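Support / Displays / Set-up and Adjustment

Section 5: Adjusting brightness, contrast and color

Complete Section 4 before you begin. The Zerkalau monitor must be on its stand or wall bracket, connected to the computer, and running at its full resolution. Text that looks soft or has colored edges usually means the resolution is set too low. Correct this first. No setting in this section will fix it.

Before you start

Let the monitor warm up for half an hour. The backlight is slightly dimmer and bluer when it is first switched on, and adjustments made during that period will be off once it settles.

Set the room lighting the way you normally have it when you work. If you use the monitor mostly in the evening, make the adjustments in the evening. Close the blinds if direct sun falls on the screen. Turn off any night mode on the computer.

Note: The Eco setting is on when the monitor leaves the factory. While it is on, the Brightness control is grayed out. To turn it off, press the menu button, choose Power, then Eco, then Off.

Brightness and contrast

1. Press the menu button on the lower right edge of the monitor. The main menu opens.

2. Choose Picture, then Preset, then Custom. The other presets can't be changed, and any adjustment you make in them is dropped when you close the menu.

3. Set Contrast to 93. This is the highest value at which very light grays still show as separate from white on most units.

4. Open a blank white document on the computer and hold a sheet of plain paper beside the screen. Lower Brightness until the document and the paper look about equally bright. If the document looks like a lamp, keep going down. If it looks gray, go back up a step at a time.

5. Open a picture that has both very dark and very light areas. Stay at your usual viewing distance and look straight at the middle of the screen.

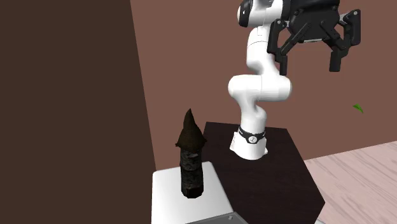 Fig. 9. Dark brown table, reddish-brown wall and white surfaces.

6. Check the dark areas. A dark brown should not look the same as pure black. If it does, raise Black Level one step and look again. If black areas have a gray haze over them, lower it one step.

7. Check the light areas. Soft shading on white surfaces should be visible. If white areas look like flat patches, lower Contrast by two or three steps.

8. Repeat steps 6 and 7 until no further change is needed. Changing Black Level can affect how the light areas look, so it is normal to go through them twice.

Color temperature

9. Choose Color, then Temperature. Select Warm, Neutral or Cool. Neutral suits most rooms with daylight. Under yellowish household bulbs, Neutral may look blue at first; use it for a day before you change it.

10. If whites have a pink or green tint, choose User and adjust the red and green sliders. Move one slider at a time. Leave blue alone unless both of the others have been tried.

11. Choose Save, then slot A or slot B. The name of the slot appears in the top corner of the menu.

CAUTION: Do not press on the panel to compare colors at different points. Pressure can leave permanent bright spots, and these are not covered by the warranty.

CAUTION: Do not leave a still picture on the screen overnight at full brightness. Set the computer to turn off the display when it is idle.

Using two monitors

Adjust the older monitor first, then match the newer one to it. An older backlight may not reach the brightness of a new one. With an Irlow docking station, check that both outputs are set to the same color range. If one is set to Limited, its blacks will look washed out whatever you do in the menu.

Restoring factory settings

Choose System, then Reset, then Picture Only. This clears slots A and B and returns the monitor to Eco. Language and input names are kept. If the message "Code 267" appears, unplug the power cord, wait a minute, and try again.

Section 6: Connecting speakers and headphones, continues on the next page.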